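How the Istix Table Kit Works

Ages 9 and up. Text by Seon-mi Chae. Checked by Jae-hoon Seok.

What the kit is

Istix is a kit for teaching a robot to do jobs in a dining room. It is made by a company called Bae. The kit does not contain a robot. It contains a head camera, a strap, a charging cable, a small storage box and a computer program named Remus. A school or a restaurant can rent the kit and use Remus with a robot arm it already has.

We tried the kit in September in Jemcombe. This page explains what each part does and which parts worked well.

Why a robot needs to be taught

A robot arm can move to a place if it is given numbers for that place. A dining room is harder. Chairs get moved. Tables are covered with cloth or plastic, and shiny plastic reflects the windows. A robot that only has a list of numbers will reach for a chair that is no longer there.

Remus uses a different method. A person wears the camera and does the job. The program looks at the recording and works out how the hands moved and what they moved toward. This is called learning from demonstration. "Demonstration" means showing how something is done.

Step 1: Put on the camera

The camera goes on the front of the head and points slightly down. The strap has 60 small notches so that it fits children and adults. If the strap is loose, the camera slides, and the program loses track of the hands.

Step 2: Show your hands

The program must find both hands before it can follow them. Hold them out, palms down, with the fingers spread. Spread fingers are easier for the program to tell apart than a fist. Sleeves are fine as long as they stop at the wrist.

Jong-dae Jeon did this step too fast and Remus asked him to start again. It asks by beeping twice - the manual does not mention this.

Step 3: Do the job

Work at normal speed. Jobs in a dining room include straightening chairs, turning the glass disc in the middle of a round table (it is called a lazy Susan) and picking up used tissues. Each recording is called a clip. One clip can be up to 40 seconds long.

Hands near a chair and a covered table, then hands on a lazy Susan: 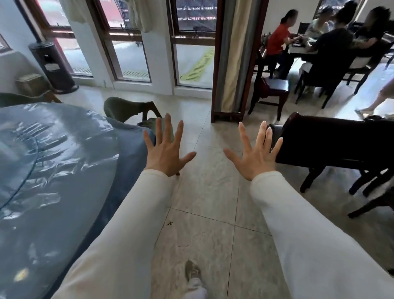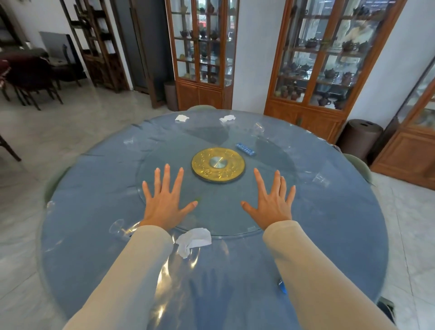

Step 4: Let Remus sort the clips

Remus marks the position of each fingertip and joint in every clip. Then it groups the clips by job. It needs 800 clips before it will let a robot arm try a job. We recorded 1038, and Remus threw out the ones where a hand went out of view.

Sorting ran overnight. I-seul Jang started it on Wednesday and it had finished by the next morning.

What we liked

The camera is light. The beeps are loud enough to hear in a noisy room. The program shows a green dot on every fingertip it has found, so mistakes are easy to spot.

What we did not like

The charging cable is short. Clear objects such as drinking glasses are a problem for Remus, and it often left them off its list of things on the table. Ga-eun Myung wrote to Bae about the glasses. The reply said a new version is being tested.

Words to know

Clip: one short recording of a job.
Demonstration: showing how a job is done.
Joint: a place where a finger or a robot arm bends.
Lazy Susan: a disc on a table that turns so that everyone can reach the food.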